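The Countertop Storage Cure
Why buying another rack rarely fixes a crowded kitchen

34 comments 133 shares 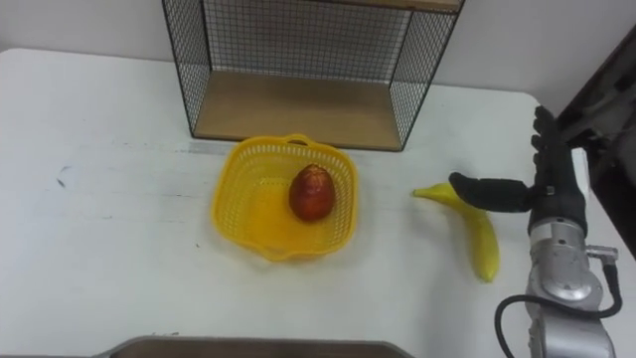
A mesh-and-wood shelf unit, a banana and a basket with a piece of fruit in it.

Every spring the organizing business rediscovers the kitchen counter. The pitch hardly changes from year to year: you have too much stuff out, so buy something to put it on. A rack, a riser, a tiered stand with a name that sounds like a Nordic village. The Wosia catalog that landed in my mailbox gives nine pages to the subject, and by page six I had started to believe I needed a separate home for garlic.

I have been through this before. Four years ago I bought a two-level stand from Kelemen and spent a happy Saturday loading it with onions, vitamins and a bottle of vinegar I had not opened since moving in. For a week the counter looked great. Then the mail arrived on the top level, as mail does, and behind it went a phone charger, a roll of tape and the instructions for the stand.

The claim that more storage means less clutter sounds so reasonable that few people check it. Prorier, which sells modular kitchen shelving, says on its website that it asked 3264 customers whether their kitchens felt tidier after a purchase, and most said yes. Well, sure. They were asked 19 days after delivery, by the company that took their money. I would like to see the same people asked in June of the following year, with somebody opening the drawers.

What the survey leaves out is volume. A shelf doubles the surface you can cover. If you own the same amount of stuff, things do spread out nicely and you can reach the salt. Most of us don't hold still that long. We see a gap and fill it, and the store is happy to sell us the matching jars.

Food is where the advice gets strangest. Forkex, a meal-planning app I tried for a month, told me to keep fruit "in the line of sight" so I would eat more of it. I did, and I ate maybe one extra apple a week. The pears went soft in full view of everyone. I can't say the bowl was to blame, but it didn't help the pears.

There are cases where a rack earns its space. A rental with two cabinets and no pantry needs something. So does a cook with bad knees who can't keep bending for the skillet. If you already know what will go on each level, and it is all stuff you use daily, go ahead and buy one. A cheap one will hold cans as well as the expensive one does.

For everybody else I'd suggest a duller test. Clear the counter into a box, put the box in the hall, and take things out only when you need them. After two weeks, look at what is still in there. Mine held a waffle iron, three mugs and the vinegar — which I have now thrown away.

The Kelemen stand is in the garage. It has paint cans on it.

133 shares Read all 34 comments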